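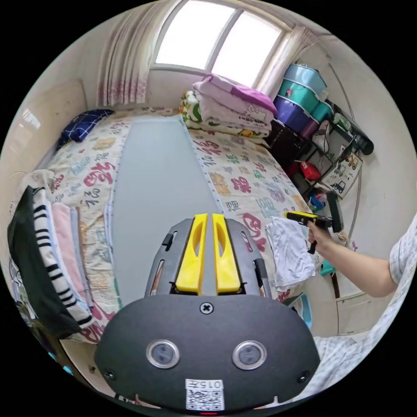

A bed with a printed quilt and a long pale mat laid down the middle.

Please Leave the Author's Note in the Book
by Aleksi Sjöberg
Thu 18 June

I read historical novels from the back. I open the last pages, look for the heading "Author's Note" or "Historical Note," and read it standing in the store. If there is no note I often put the book back on the shelf. My friends consider this a barbaric habit, as it spoils the plot, but in a novel about a queen the plot was spoiled some centuries ago.

This spring I bought the new paperback of The Widow of Skurthorpe by Ifigeneia Kyriakidis. I had the hardcover already and had lent it to a person who moved to another country with it. The hardcover was 554 pages long. The paperback is shorter, and I supposed at first that the letters were smaller. They are the same size. What is missing is the note, the family tree and the list of sources. In their place are the first chapter of another novel by another author and ten questions for reading groups. One of the questions is: "Which character would you most like to have dinner with?"

I wrote to the publisher, Keklow, and received a polite answer. The note is "available digitally." There was an address, and at the address there was a page where I could give my e-mail and receive the note together with news of other titles. I did it. I now receive the news of other titles.

I want to argue that this is a loss, and a larger one than it looks.

For those who have not read it, the novel is about a gentlewoman in the sixteenth century who loses her husband in the first chapter and then holds on to his house for thirty years against his brothers. She never comes near the court. The king is mentioned a few times, as weather is mentioned. What she has are keys, tenants, a steward who drinks, and account books. Kyriakidis worked for a long time from one surviving account book with 2,152 entries, and in the note she tells what is in it and what is not. The widow bought saffron. She paid a man to kill moles. She paid the same man again two years later, and the sum was smaller. From this one smaller sum Kyriakidis made the whole character of the mole catcher, his injured hand and his shame, and his slow friendship with the daughter of the house. In the note she says so plainly. She writes that the sum is real and the hand is hers.

When I read that sentence the first time I went back and read all the mole catcher chapters again, and they were better. I had believed in him before. Now I could see also the small hard thing he was built on, and how far she had gone from it, and I admired the distance. The paperback reader will believe in him too. But she will not know that there was a line in a book of accounts, and she will not have the choice to admire it.

The usual objection is that a novel is a novel. It owes nothing to the record, and a writer who explains at the end what she has invented is like a magician who opens the box. Yannick Pichon, who wrote the television version, made this objection in an interview for the release, and he made it well. He said that a viewer who wants footnotes should go to a lecture. I like his work and I even liked the television version, which is called Rovness after the village (somebody must have decided that Skurthorpe was too difficult to say). The first episode lasts 105 minutes and I did not look at the clock. But I think that he is wrong here for two reasons.

The first reason is that the magician's audience knows it is watching a magician. Every person in the theater has agreed about what is happening. With historical fiction there is no such agreement. Most of us learned the past from it. I grew up with a Finnish mother and a Swedish father, in a home where English history was as distant as the moon, and all I knew of it until I was twenty-five came from novels in translation and from series on Sunday evening. I had strong opinions about which wives were clever and which dukes were poisoners. I did not know where I had gotten these opinions and I could not have told you which of them were four hundred years old and which were invented by a scriptwriter who needed an ending before the advertising. Nothing in the works themselves had helped me to separate them.

It was an author's note that did it finally. The book was a cheap one about a lady-in-waiting, with a headless woman in a green dress on the cover, and in the last two pages the author confessed that her heroine's great love, the man for whom I had cried on a bus, appeared in the records exactly once, as the owner of a horse. I was offended for a day. Then I went to the library and asked for something about the records. I have been reading such things ever since, and I would say that I owe more to those two pages than to most of my teachers.

The second reason is about the people in the story. They were alive. I know this is a simple thing to say. When a drama decides that a certain sister was jealous, or that a certain maid was a spy, it says it about a person who had a name and who was buried somewhere, and who has in most cases no other advocate. The famous ones can take care of themselves. A queen will get another novel next year which makes her a saint again, and after that one which makes her a feminist, and then a comedy. The woman who did her laundry gets perhaps one book in five hundred years. If that book gives her a crime for the sake of the plot, I think one sentence at the back that says "there is no evidence she did this" is a small payment.

In Rovness the younger brother's wife burns a will. It is the best scene of the series. The actress does it while she is speaking about candles to a servant in the next room, and her voice does not change. In the novel nobody burns a will; there was no will, and the note tells us that this was the entire legal problem. The real wife of the younger brother left one trace, a letter in which she thanks the widow for a cheese. I have no objection to the scene. I object that a million people now know her as the one with the will, and the cheese is available digitally.

I discussed this with Berhanu Abera, with whom I have translated two books and disagreed about most of a third. He thinks that I am sentimental. His opinion is that notes have become a kind of alibi: the writer does what she likes for hundreds of pages and then washes her hands in three. He showed me a note that ran to 62 pages, in a novel which I will not name, where the author defends every button. He is right that it was unbearable. It read as if she expected to be arrested. And he is right too that there exists a false type of note, in which the author says "I have changed a few dates" when he has changed who was the father of whom.

But a bad note can be caught. If an author tells me that he has changed a few dates, I can go and check, and then I know something about him. When there is no note I have nothing to hold in my hand. I would accept even the 62 pages, with complaints.

It is also said that paper is expensive. I believe it. I have worked with publishers and I know that somebody has to find eight pages. But the eight pages were found for the first chapter of the other novel, and for the question about dinner. Manninen, which is a much smaller house and publishes the book in Finnish, kept the whole note, the tree and the sources, and added a page by the translator about the words for keys. Their edition costs less than my lunch did on the day I bought it.

As for television, I do not ask for a lecture. I ask for what we already get at the end of films about sport or about a trial: a few lines of white text on black. The widow kept the house until her death. The account book survives. No will was ever found. It takes fifteen seconds, and in my experience these are the seconds when the people on the sofa, who have been silent for an hour, begin to talk with each other and somebody reaches for a phone to look it up. I cannot understand why a producer would want to give this away and go directly to the preview for next week.

Kyriakidis has a new novel coming in October. It is again about people who are hardly in the records, a family of bell founders this time. Keklow's catalog gives the price and the cover, and says that the book "includes bonus material." I have written to ask what kind. If it is recipes I will order the one from Manninen, and read it with a dictionary for the bells, as my Finnish does not reach so far into foundries.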